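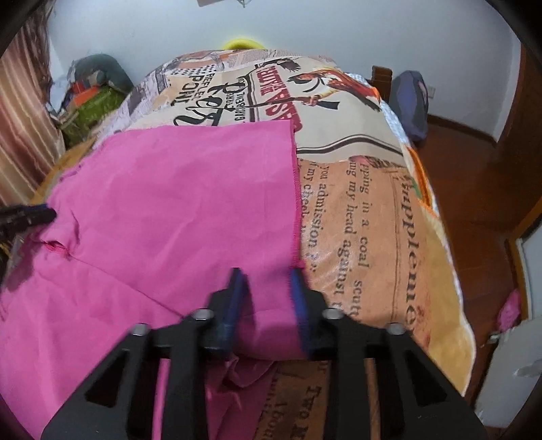
Marin Babić told us at the first check-in that a fabric report with no washing test would be a waste of good cotton, and he was right! So we threw out our first plan (a history of dyeing, mostly copied from library books) and started over with one question: how much do cheap bedding fabrics shrink?

We bought our cotton from the market in Rutby and our cotton blend from a closing-down shop in Fisgate. Each piece was cut into squares with sides of 155 millimeters. Teodora Kadrić drew the lines in laundry marker – pencil vanished on the trial square, which we found out the annoying way.

Every square went through 6 washes. Half were dried on a line and half in the dryer at the Korkow dorm, which runs very hot and eats coins. We measured both directions, because woven cloth usually shrinks more along the warp.

The cotton was the exciting part. Its worst square lost up to 6 percent along the warp, nearly all of it in the first two washes! The blend hardly moved. Raw edges frayed so much that measuring from them was hopeless, so we measured between the marker lines.

Next term we want to try linen, and zigzag the edges first.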